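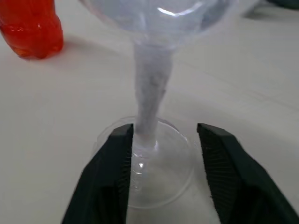 ミヴァンウィによると、エルダーフラワーの花は雨の翌朝に摘んではいけないらしい。香りは花粉にあるのに、雨がそれを流してしまうから、せめて丸一日は晴れを待ちなさい、と。去年わたしが作ったシロップがただの砂糖水みたいな味だった理由が、これでやっとわかった！あのときは大雨の次の日に張り切って出かけて、長靴をどろどろにして帰ってきたのだった。

2020-07-21

そういうわけで今年は待った。待って待って、ドリンダライの坂道(Drundalau と書く。いまだに正しく読めている自信がない)の上のほう、日当たりが悪くて花が遅い一角まで歩いて、最後の花をようやく摘んだのが先週のこと。下のほうの木はもうとっくに緑の実になっていたので、ほとんどあきらめていたのに、石垣の裏にまだ白い花が残っていて、思わず声が出た。鼻を近づけると、マスカットと干し草とバターをまぜたような匂いがする。これこれ、この匂い！

摘んだのは大きめの花房を20。袋をそっと抱えて帰って、台所の窓辺に広げておくと、小さな黒い虫がぞろぞろ出てくる。水で洗いたくなるけれど、がまん。振って落とすだけ。太い茎ははさみで切り落とした(ここが青臭さのもとになる)。砂糖を溶かした熱い湯にレモンの皮と輪切り、クエン酸、それから花をどさっと入れて、ふきんをかけて一晩。夜中に水を飲みに起きたら台所じゅうがいい匂いで、うれしくてしばらく突っ立っていた。

クエン酸は Howells で買った。前は薬局の棚を探しまわったのに、あの店ではふつうにジャム瓶の隣に積んである。レジのおばさんに「エルダー?もう遅いでしょう」と言われたので、ドリンダライの上にはまだありますよ、と得意になって教えてしまった。黙っておけばよかったかもしれない。来年、行ってみたらひとつもなかったりして。

漉すのがまたひと仕事だった。目の細かい布だとぜんぜん落ちてこないし、ざるだと花びらが残る。結局、古い手ぬぐいを二重にして、落ちるのを待つあいだに本を32ページ読んだ。推理小説で、いいところで犯人がわかってしまい、それもまた気分がいい。瓶に詰めたシロップは淡い金色で、去年のとは色からして違う。

さて今日の夕方、とうとう味見。まずは炭酸水で割って、ミントを一枚。ひと口めで、あ、花だ、と思った。甘いだけではなくて、あとから草むらみたいな匂いがふわっと戻ってくる。二杯めはレモンを多めに搾った。こちらのほうが好みだけれど、夫は一杯めがいいと言って譲らない。三杯めはジンを少し足して、庭の椅子で飲んだ。隣の家の猫が塀の上を行ったり来たりして、空はいつまでも明るくて、蚊に足を刺されたのに全然かまわない気持ちだった。

ミヴァンウィは牛乳に混ぜて寒天で固めるのもいいと言う。それから、天ぷら！花をそのまま揚げて粉砂糖をふるのだそうだ。もう花がないのが悔しい。来年は早いうちに下の木へも行って、揚げる分をちゃんと別に摘むこと。ノートにも大きく書いておいた。

一本は Pernirham の義母に送るつもりで、新聞紙でぐるぐる巻きにしてある。残りは製氷皿で凍らせておけば冬までもつはず。二月の、朝からずっと暗いような日に、お湯に一個ぽとんと落として飲みたい。そのころにはこの味を忘れていそうだから、なおさら楽しみだ。

明日は瓶のラベルを書く。それから、レモンの皮が余っているので砂糖漬けにしてみる。

コメント 2件 ・ シェア 376

このサイトではCookieを使用しています。閲覧を続けると、使用に同意したものとみなされます。

© Grellesow日記　お問い合わせ ｜ ページの先頭へ戻る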